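The Brøndum fermenting crock, six months in

I have wanted a proper crock since I was at university and too skint to buy one, so when my sister gave me her Judley voucher last September I went straight for the Brøndum.

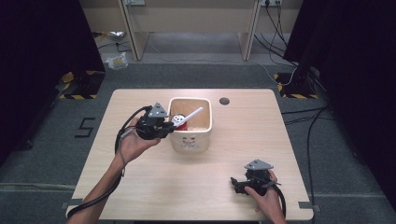 I'd been making sauerkraut in old jam jars up to then and it was fine, mostly, apart from the brine creeping out and down the back of the shelf. If you've ever cleaned cabbage juice off a skirting board you'll know why I was ready to spend some money.

So, the crock. It's heavy. Really heavy! I carried it home from the shop in Prumthorpe on the bus and had to change arms at every stop. It has a water channel round the rim that the lid sits in, so the gas can bubble out and nothing can get back in, and it makes a lovely little "blup" every so often. I found that charming for the first couple of nights and then moved it to the hall.

The first batch was plain white cabbage and salt, left for 9 days, and it was the best I've made. Crunchy, properly sour, no fluffy bits on top. My neighbour Mavis Pettigrew had a forkful and went off with a tub of it, and she doesn't even like vinegar on her chips. Since then I've done red cabbage with apple (good), carrots with ginger (very good) and a beetroot thing that I am not going to talk about.

The weights are where I start to grumble. You get two half-moons that are meant to hold everything under the brine, and mine don't quite meet in the middle, so bits of carrot float up through the gap like they're trying to escape. A big outer cabbage leaf tucked over the top sorts it. At this price I shouldn't be messing about with leaves though, should I? I wrote to the shop and got a nice reply from a chap called Jalen Benavides, who offered to swap them, but the second pair had the same gap. I've kept those as bookends.

The other thing is the water channel, which dries up faster than you'd think if you have the heating on. The leaflet says to check it weekly. I'd say every 2 days in winter. I went to my mum's for a long weekend, came back to a dry rim and had to throw the lot out.

Washing it is easy enough, hot water and a soft brush, but it won't fit in my sink so it gets done in the bath.

Would I buy it again? Yes, but I'd get the smaller one. Mine cost 230 in Danish kroner off the voucher price, if you're ordering from their own site, and there's only me and a teenager eating the stuff. I looked at the Stondent as well, which is cheaper and comes with a wooden pounder, but the lid rattled in the shop and that put me off.

Four stars. I'd have given it the fifth if the weights fitted. Next up is kimchi, once I've found somewhere to put the crock that isn't next to the coats.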